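标准与规范 > 工作组文件 > 会议纪要 > Allex项目

《双臂机器人书架作业操作规范》征求意见稿第二次讨论会会议纪要

时间：2023年11月
地点：Firnton基地二层会议室
参会单位：Firnton基地、Cadham、Zepeda检测中心、Allex项目办公室
主持单位：Allex项目办公室
记录单位：Allex项目办公室

一、会议议程

（一）通报第一次讨论会以来的修改情况；
（二）逐章讨论征求意见稿第三章至第七章；
（三）讨论数据记录与留存要求；
（四）确定后续分工和报送时间。

会议开始前，主持单位确认各参会单位均已收到征求意见稿修改版及意见汇总表。Zepeda检测中心提出汇总表中有两处意见归类有误，原属“夹持”的意见列入了“环境布置”，会议同意更正，更正后的汇总表随本纪要一并发送。

二、修改情况通报

Allex项目办公室通报，第一次讨论会后共收到书面意见229条，其中完全采纳和部分采纳的已体现在修改版中，未采纳的逐条附有说明。尚有14条涉及不同单位之间的分歧，提交本次会议讨论。

修改版的主要变化如下：

1. 适用范围收窄。原稿覆盖“各类存取作业”，修改版限定为固定工位上的双臂机器人在书架、书柜及类似敞开式架体前开展的取书、放书、换手、整理作业。移动底盘的行走安全不在本规范内规定，引用相关文件执行。

2. 术语部分增加“换手”“双手共持”“悬伸放置”三个条目。Cadham提出“双手共持”与“换手”在操作中往往前后相接，定义应能区分。会议商定：双手共持指两侧夹爪同时与同一册书保持接触的状态；换手指书册的承重由一侧夹爪转至另一侧夹爪的过程。换手必然经过双手共持，双手共持不一定构成换手。

3. 删除原稿附录中关于书籍分级定价的表格。该表格与操作安全关系不大，各单位均同意删除。

4. 原稿中“应”“宜”“可”混用较多，修改版已统一。凡使用“应”的条款，检查时一律作为必查项。

三、关于作业前检查（第三章）

会议对第三章总体无异议，讨论集中在两个问题。

第一个问题是架体稳固性的确认方式。征求意见稿要求操作员在每次开机前用手推拉架体，确认无晃动。Firnton基地认为此条可行，但应写明在机械臂断使能状态下进行，人员站位在架体侧面。会议同意补充。对于带抽屉、柜门的架体，增加一款：作业前抽屉和柜门应处于关闭状态；作业内容本身包含开关抽屉或柜门的，按任务单执行。

第二个问题是夹爪指面的检查。Zepeda检测中心建议每班作业前检查指面有无毛刺、开裂、粘附物，并用白色软布擦拭一遍，布面见黑色印迹的应重新清洁。Cadham询问擦拭是否会影响指面摩擦。Zepeda检测中心答复，干布擦拭影响可忽略，不应使用含油清洁剂。会议采纳该建议，写入检查表，清洁剂一项单列。

线缆方面，会议重申：腕部与各关节外侧的线缆应留有足够的弯曲余量，同时不得下垂至可能钩挂书册或架体突出部位的位置。检查人应在两臂分别到达任务所需最高点和最低点时各观察一次。原稿仅要求在初始位姿下检查，会议认为不足，予以修改。

四、关于书册夹持（第四章）

本章为本次会议讨论时间最长的部分。

（一）夹持位置

修改版规定，硬壳精装书宜从书口一侧或下缘夹持，夹持时两指应同时覆盖封面与封底，不得仅夹住封面板。平装书因书页易错动，夹持深度应大于硬壳书。会议同意将夹持深度的下限定为20毫米，较薄的册子可由任务单另行规定。

Firnton基地指出，书脊处胶装较脆的旧书从书脊夹持容易开裂，建议禁止。Cadham认为书册竖立密排时，从书脊一侧抽出几乎是唯一可行的动作，一律禁止会使规范无法执行。经讨论，会议采用如下表述：从书脊一侧接触书册时，应先将书册外移至可夹持书身的位置，再转为正常夹持；抽出过程中不得以书脊上缘作为唯一受力点。

（二）夹持力

夹持力上限由各单位按夹爪型号自行标定，规范只规定标定方法。标定时使用的样书应包括硬壳书、平装书和薄册三类，每类夹持后在侧光下检查封面有无压痕。标定记录与设备编号对应保存，更换指面后应重新标定。

（三）单手持书

单手持书移动时，另一侧夹爪应处于张开或退避状态，并与持书一侧保持任务单规定的间距。书册抬升后应在架体前方稳定片刻再平移，不得边抬升边横向加速。书册竖直持握时，持握点以上部分容易摆动，移动速度应相应降低。

（四）双手共持与换手

双手共持期间，两臂相对位置应保持不变，需要改变书册倾角时，由两臂协同完成，禁止一臂固定、另一臂拖拽。换手时，接收侧夹紧并由操作员确认后，送出侧方可松开。

Zepeda检测中心说明，书册损伤多数出现在共持状态下的不同步动作，封面折角和书页撕裂均有记录。会议据此同意将本款由“宜”改为“应”。

五、关于架体周边环境（第五章）

征求意见稿原要求作业工位“除架体和书册外不得摆放其他物品”。多个单位在书面意见中反对，认为此种布置与实际使用环境脱节，训练和验证的结果难以推广到居家、阅览等环境。修改版允许摆放绿植等陈设，但须满足下列条件：

1. 花盆应放置平稳，盆体不得超出所在台面边缘；
2. 叶片可伸入作业空间，盆体不得位于书册的规划路径上；
3. 浇水应在作业结束后进行，当日已浇水的盆栽应检查盆底有无积水；
4. 陈设发生移位的，应暂停作业，由人员复位后在记录中注明。

会议对第2项讨论较多。叶片细长下垂的植物会遮挡夹爪和书册边缘，对视觉定位有一定影响，Firnton基地希望规范能明确遮挡到什么程度应停止作业。各单位意见不一，有的主张以操作员能否看清两侧指尖为准，有的主张以定位结果是否稳定为准。会议决定两者并列，任一条件不满足即应停止，待调整后再行作业。

照明方面，封面覆膜的书册在强光下易产生反光，导致文字和边缘难以识别。规范建议在布置灯具时先用覆膜硬壳书在常用持书高度试看，反光明显的应调整灯位或书册朝向。该条为建议性条款。靠窗工位应关注日光变化，有窗帘或百叶的宜在同一批次内保持相同开合状态。
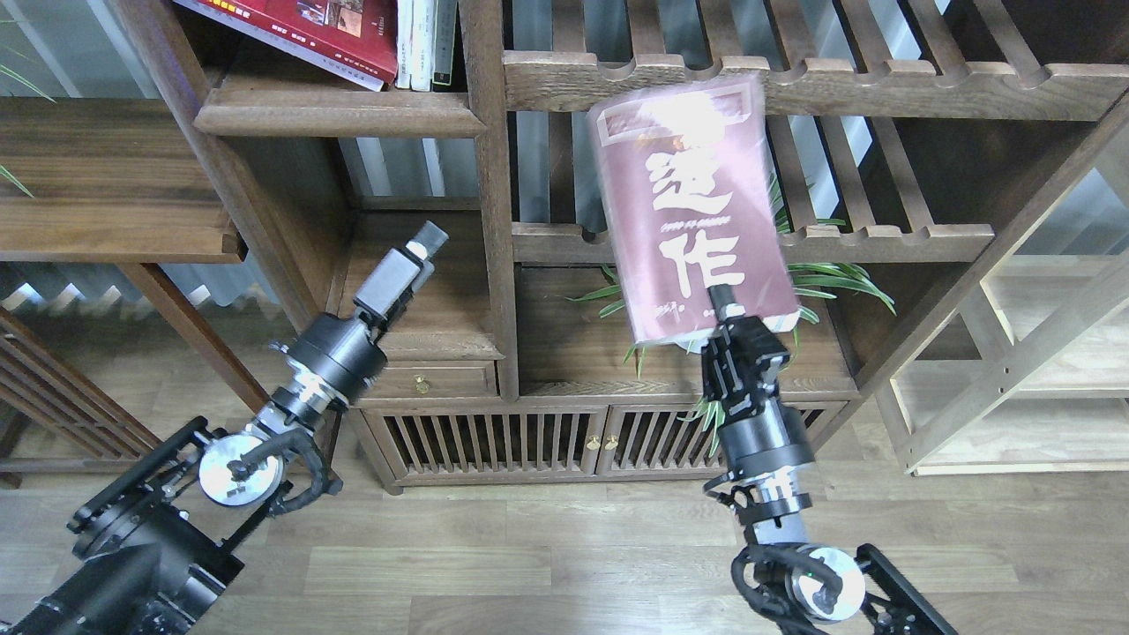
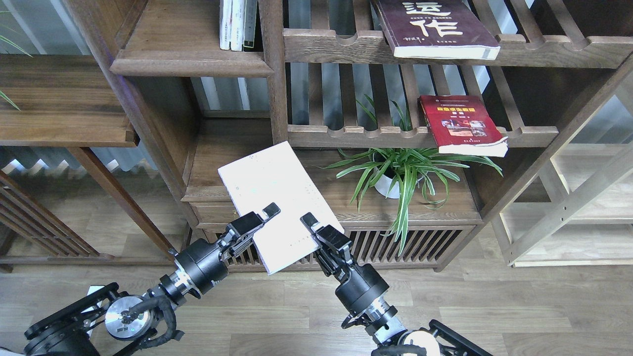 Cadham对第四章与第五章的衔接持保留意见，认为两章分别规定了手上的动作和周围的布置，却没有写明书册在架前倾斜持握时应当离架体、盆栽多远，检查人员到了现场仍然无从判断。Cadham建议在第四章增加一个统一的最小间距，单手持书与双手共持适用同一数值。

Zepeda检测中心表示，统一数值便于检查，但放书入架时间距必然趋近于零，若不区分阶段，规范本身即会被每一次正常放置所违反。Firnton基地同意区分阶段，并建议按“搬移段”和“入架段”分别规定，搬移段规定间距，入架段规定速度。

会议原则同意分段规定，具体数值暂不写入，由Cadham与Zepeda检测中心各自完成一轮测试后提出。测试应覆盖硬壳书与薄册，每种持握方式的有效次数应超过50次，原始记录一并提交，不得只报送汇总结果。

六、关于书册放置（第六章）

（一）放置状态

修改版将放置状态分为竖立、平放、斜靠三种。竖立书册两侧无支撑时，不得作为任务终态。斜靠书册的下缘应落在层板之内。格栅式层板或前缘带有凹口的横档，容易使书角嵌入或卡滞，放置时应先使书册下缘完整落下，再松开夹爪。

（二）悬伸放置

书册一角超出层板或横档前缘的，列为悬伸放置。Cadham主张一律判为不合格。Firnton基地认为，整理类任务往往以杂乱摆放作为初始状态，书册歪斜、悬出正是任务所要处理的情形，若连初始布置也判为不合格，整理任务无法开展。

会议商定，悬伸放置可以作为任务初始状态，由布置人员手动设置，设置后应轻触确认不会自行滑落；悬伸放置不得作为任务终态。悬伸书册下方有盆栽或其他易损物品的，布置人员应在任务单中注明。

（三）掉落处置

书册掉落后，操作员应先停止两臂动作，再判断是否由机器人拾取。掉落位置在两臂底座附近的，一律由人员在断使能状态下拾取。掉落的书册应检查书角、封面和书页，有损伤的退出使用，不得再次上架。同一册书在同一批次内连续掉落两次的，应停止该批次并查明原因。

七、关于人员与职责（第七章）

会议确认每个工位作业时至少有一名操作员和一名监护人员。监护人员不得同时承担布置工作。操作员与监护人员之间采用固定口令，口令表作为附录列出，各单位可增加，不得删减。

Firnton基地提出，监护人员连续值守时间过长会影响反应，希望规定轮换要求。会议同意写入轮换条款，间隔由各单位在内部制度中确定，并报Allex项目办公室备查。

急停按钮应位于监护人员伸手可及处，按钮前方不得堆放书册。Zepeda检测中心反映，以往检查中多次见到备用书册摞放在急停按钮旁边，要求在检查表中单列一项。会议同意。

八、数据记录与留存

1. 每批次记录应包括任务单编号、书册清单、架体编号、夹爪型号、指面更换日期、异常情况及处置结果。

2. 书册清单应注明装帧形式、外形尺寸和厚度，书名可以简写。封面印有人物照片或个人签名的书册，各单位应自行评估后决定是否使用。

3. 异常批次的记录与正常批次同等保存，不得因结果不理想而删除。

4. 记录更正应保留原内容，注明更正单位和理由。

Cadham询问，操作员主动中止的动作是否计为异常。会议明确：因安全原因中止的计为异常；因操作员认为路径不佳而退回重做，且未触碰架体、盆栽和其他书册的，记为重做，不计异常。两类情况应分别统计。

九、未达成一致的事项

1. 搬移段最小间距和入架段最高速度，待测试后确定。

2. 旧书、线装书是否纳入适用范围。Firnton基地主张纳入，Zepeda检测中心认为现有夹爪的标定方法不适用于线装书，建议另文规定。本次会议未作决定，征求意见稿暂按不纳入处理。

3. 本规范是否要求操作员持证。各单位认为目前条件尚不成熟，保留讨论。

十、会议决定及分工

1. Allex项目办公室负责按本次会议意见修改第三章至第七章，形成第三稿，并更新意见汇总表。

2. Cadham、Zepeda检测中心负责间距与速度测试，于1月前提交测试记录和建议值。两单位应使用同一书册清单，架体可以不同，但应注明层板形式。

3. Firnton基地负责编写绿植等陈设的布置示例，以及悬伸放置的布置步骤，作为资料性附录。

4. 各单位对本纪要有异议的，应以书面形式提出，逾期未提出的视为无异议。

5. 第三次讨论会由Zepeda检测中心承办，时间另行通知。

附件：1. 意见汇总表（更正版）
2. 作业前检查表（修改稿）
3. 口令表

读者留言

匿名读者：第四章关于书脊的写法比上一稿合理。请问套装书带函套的怎么算？函套和书身之间会滑动，夹深了也不牢。

Allex项目办公室回复：函套书拟在第三稿中作为单独一类处理，届时请再提意见。

匿名读者：建议口令表也给出手势版本。我们的工位隔壁是加工间，说话经常听不清。

匿名读者：重做和异常分开统计很有必要。以前混在一起，操作员怕影响考核，该停的时候不敢停。

匿名读者：附件2下载后第二页是空白，请核对。

联系我们 | 版权所有 Allex项目办公室 | 返回顶部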